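Home | Reviews | Watchlist | About

March – posted by the blog owner

I gave Tarncombe nine episodes, and I'm still waiting for the mystery everyone promised me. The network says the finale has 41 minutes of new answers. Sure it does.
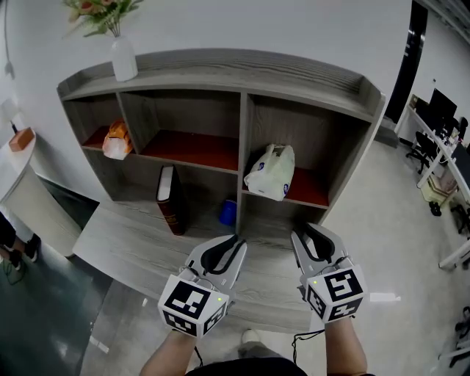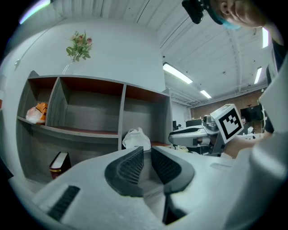

My other gripe is the Stamby storyline. A whole town forgets a fire, and the only clue is a letter read out twice? A fan petition for season two has 4,000 names – I won't be adding mine until somebody explains the letter.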